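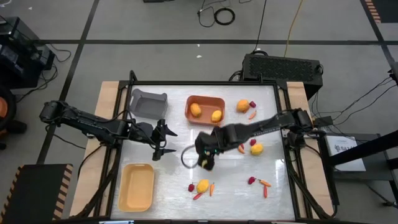
17 January 2018

Adhesion trials on the Vokdale waterborne topcoat, second round. Five coupons went into the humidity cabinet in November and three came out with blisters at the cut edge, all on the batch thinned past the data sheet limit. The remaining two passed cross-hatch with no lifting. Gloss is the open question. The target is a pale grey-white that still reads as glossy under shop lights, close to the work table surface with the black metal border, and the Vokdale film dries flatter than that at the thickness we can spray in one pass. A second pass brings the gloss up but also brings the sag back on vertical edges.

Sanding between coats: stopped at 900 grit. Coarser left scratches that telegraphed through after cure.

Wullden primer, new can. Viscosity is noticeably higher than the old one. Strained it twice and still got nibs. Will try it again after a full day at room temperature before blaming the can — the storeroom has been cold.

Cabinet log shows relative humidity at 69 percent for most of the run, with a dip overnight when the door seal slipped. Seal reseated. Treat the last set as indicative only.

Yook hardener: pot life is shorter than expected, around 3 hours before it strings off the stick. Mix smaller amounts. Write the mix time on the cup lid, cups get swapped.

To do:
Recut coupons, seal the edges before priming
Repeat the two-pass panel with a longer flash-off
Order Indska masking tape, the narrow one
Check gloss meter against the tile, last reading drifted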